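レジ袋はどこへ行くのか 共用キッチンの袋置き場をつくりなおす

生活デザイン演習 最終レポート
提出日 2021年1月11日
班員:Luuk Van Wijk(執筆)、Elba Jara、Graciela Tapia
指導:Olga Garrido先生

1. きっかけ

うちの寮の共用キッチンには、流しの下に「袋の袋」がありました。もらってきたレジ袋を、いちばん大きいレジ袋にどんどん押しこんでいくアレです。たぶん日本中の台所にあると思うし、私の実家(オランダです)にもあります。世界共通なんじゃないかな、と勝手に思っています。

で、これがもう、ぜんぜん使えない。ゴミを捨てようとして一枚ほしいだけなのに、手をつっこむと三枚くらいからまって出てくる。しかも一枚は底に穴があいている。あきらめて新品のゴミ袋を開ける人もいて、そのあいだにも袋の袋は育っていきます。Elbaが引き出しを開けようとして、はさまった袋ごと引き出しのレールを外してしまった事件があり、そこでようやく「これを演習のテーマにしよう」という話になりました。

最初の題名案は「レジ袋の循環における住民行動の分析」でした。Olga先生に見せたら「で、袋はどこに置くの?」と聞かれて、三人とも黙ってしまい、今の題名になりました。

2. まず全部出してみた

最初の作業は在庫調べです。流しの下、冷蔵庫の横、掃除用具のロッカー、玄関の傘立ての後ろ。袋が出てくる場所を全部あけて、床に広げて数えました。結果、合計1138枚。Gracielaが途中で数え方を変えたので(取っ手が切れたものを入れるかどうかでもめました)、二回数え直しています。

内わけは、そのまま使える状態のものが900枚、破れや汚れがあって捨てるものが残りの238枚でした。使える袋がこんなにあるのに、見つからないから新品を開けていたわけです。数え終わったときは夜中で、指がぬるぬるするし、キッチンじゅうカサカサいっているし、正直もう袋は見たくありませんでした。

分類もしました。コンビニサイズ、スーパーサイズ、服屋さんでもらうような厚手の袋、それから薄くて透明なロール袋。最後のは野菜コーナーにあるやつですね。Elbaはさらに「音がうるさい袋」という分類を提案しましたが、基準があいまいなので不採用です(でも気持ちはすごくわかる!)。

3. たたむか、丸めるか、つっこむか

次に、しまい方の比較をしました。候補は三角折り、くるくる巻き、そのままつっこむ、の三種類です。

三角折りはGracielaの担当で、仕上がりはとてもきれいです。箱に並べるとお菓子みたいで、見学に来た友だちのBrenda Espinozaさんが写真を撮って帰ったほど。ただし続きません。一週間キッチンに「三角に折ってください」と貼り紙をしたところ、折ってあるのはほとんどGracielaの分でした。字でわかるわけではないのですが、折り目のつけ方に性格が出るので、まあ、わかります。

くるくる巻きは私が推していました。袋を縦に細長くして、次の袋の取っ手と重ねて巻いていくと、ティッシュみたいに一枚ずつ出てくるという方法です。動画で見るとすごく気持ちいい。でも自分でやると、途中でサイズのちがう袋が入った瞬間に全部ずれます。くやしかったので三日くらい練習しましたが、Elbaに「それ、だれが毎日やるの?」と言われて引き下がりました。

というわけで残ったのは「つっこむ」です。つまり元の方法。なんだか振り出しに戻ったようですが、ここで気づいたのは、つっこむこと自体が悪いのではなくて、つっこむ場所が悪いんじゃないか、ということでした。流しの下は暗いし、しゃがまないといけないし、袋の口がすぐ閉じてしまうので、入れるときも出すときも両手がいるんです。

4. 壁にかける

そこで、棚の側面にフックをつけて、入れ物になる袋をかけることにしました。市販の袋ストッカーも検討しましたが、Usumの布製のものは515円、上から入れて下から引き出すHillaveoの筒型は1000円。買えない値段ではないけれど、演習のルールで「まず家にあるもので試す」と決まっていたので、入れ物もレジ袋です。袋の袋、ふたたび!

フックの高さは、床にすわって作業する人と立っている人のどちらに合わせるかで迷いました。最初は目の高さにつけたのですが、Elbaには高すぎ、私にはちょうどよく、これは班の中でけっこう根にもたれました。そのあと低い位置でも試しています。低いと立ったままでは使いにくいかわりに、床に広げた袋を片づけながら入れるのはずいぶん楽です。

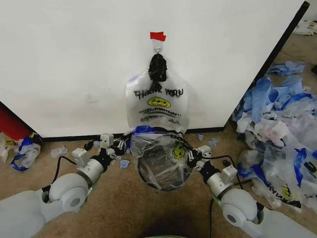

それから大事だったのが袋の口です。入れ物の口は、放っておくとペタンと閉じます。両側から引っぱって広げておけば入れやすいのですが、そうすると今度は、入れる人の手が足りません。二人組でやれば早いけれど、袋を一枚しまうたびに人を呼ぶのは現実的ではないので、口のふちに厚紙の輪を入れてみました。朝ごはんのシリアル(Kelarの大箱です)の空き箱を帯に切って、ホチキスで丸くとめただけのものです。

これが大当たりでした。口がずっと開いているので、通りすがりにポイッと入れられる。みんなたたまなくなったけれど、少なくとも流しの下にはつっこまなくなりました。

困ったのは重さです。袋なんて軽いと思っていたのに、ぎゅうぎゅうにつめると思ったより重くて、取っ手がだんだんのびてきます。取っ手は左右まとめてねじり、結んでからかけるのが安定しました。そのままかけると片方だけのびて、袋全体がおじぎをするように傾いてしまうのです。粘着式のフックは二回落ちました。二回目は夜中で、音に驚いてGracielaが起きてきました。そのあとは台紙の大きいものに替えて、貼る前に棚の側面をちゃんとふいています(一回目からふけばよかったです)。

5. 使ってもらった感想

寮の人たちに二週間使ってもらい、キッチンで会ったときに話を聞きました。アンケート用紙も作ったのですが、回収箱に入っていたのはレジ袋だったので、聞き取りに切りかえました。

よかったという声で多かったのは、場所がすぐわかること。流しの下を開けなくていいので、料理中でも取りやすいそうです。Brendaさんは「見えていると、もうもらわなくていいかなって思う」と言っていて、これは私たちがまったく予想していなかった効果でした。たまっている量が目に入ると、買い物に行く前に一枚ポケットに入れていく人が増えたみたいです。みたいです、としか書けないのは、ちゃんと数えていないからで、ここはこのレポートの弱いところだと思います。

いやだという声もありました。見た目がごちゃごちゃする。これはもう、おっしゃるとおりです。近所の店Ibarraの紙袋をかぶせて隠してみた日もあったのですが、隠したとたんに、みんながまた流しの下に入れはじめました。見えるから使うのか、見えるのがいやなのか、どっちなんだ!と三人で言い合いになりましたが、たぶん両方なんでしょうね。

もうひとつ、大きさの問題も指摘されました。ひとつの入れ物に全部まざっているので、小さい袋がほしいのに大きいのばかり出てくる。それで後半は入れ物を二つに分けて、大きい袋用と小さい袋用にしました。分けた直後はみんな守ってくれましたが、中くらいの袋をどっちに入れるかで迷う人が続出して、いまは「迷ったら大きいほう」と付箋に書いて貼ってあります。

6. うまくいかなかったこと

出すときの問題は、まだ解決していません。上から入れて上から出すと、どうしても新しい袋ばかり使われて、底の袋がずっと残ります。入れ物の底に穴をあけて下から引き出すようにしたら、一枚引くと五枚落ちてきました。穴を小さくすると今度は出てこない。Elbaはこの穴の直径だけで一本レポートが書けると言っています。

汚れた袋がまざるのも困りました。玉ねぎの皮が入ったままの袋とか、なにかの汁がついた袋とか。つっこむ方式は気軽なぶん、確認もされません。いまのところ、気づいた人が捨てるというあいまいな決まりで動いています。

あと、時間の使い方です。三角折りの比較に二週間もかけてしまい、フックの高さの検討は四日しかできませんでした。逆にすればよかった、というのが班全員の意見です。Gracielaもです。

7. これからやりたいこと

4月に新しい人が入ってくるので、それまでに入れ物の口の輪を、厚紙からもう少し丈夫なものに替えるつもりです。針金ハンガーを曲げたものを一個試作しましたが、先がちくちくするので、先端をどう処理するか考え中です。

下から出す仕組みは、Elbaが別の授業で続けることになりました。私はフックの位置をもう一度、今度は身長のちがう人を何人か呼んで試したいと思っています。それと、残っている袋のうちきれいなものは、フリーマーケットで使う持ち帰り袋として引きとってもらえないか、Brendaさんが友だちに聞いてくれているところです。

数えるのを手伝ってくれた寮のみなさん、夜中にカサカサとうるさくしてすみませんでした。Olga先生には、中間発表のときに「たたむ人の気持ちも書いて」と言われていたので、最後にGracielaのひとことを載せておきます。「三角に折っているあいだは、ほかのことを考えなくていいから好き。使ってもらえなくても折ります。」

いまキッチンの引き出しには、彼女の三角がまだひと箱入っています。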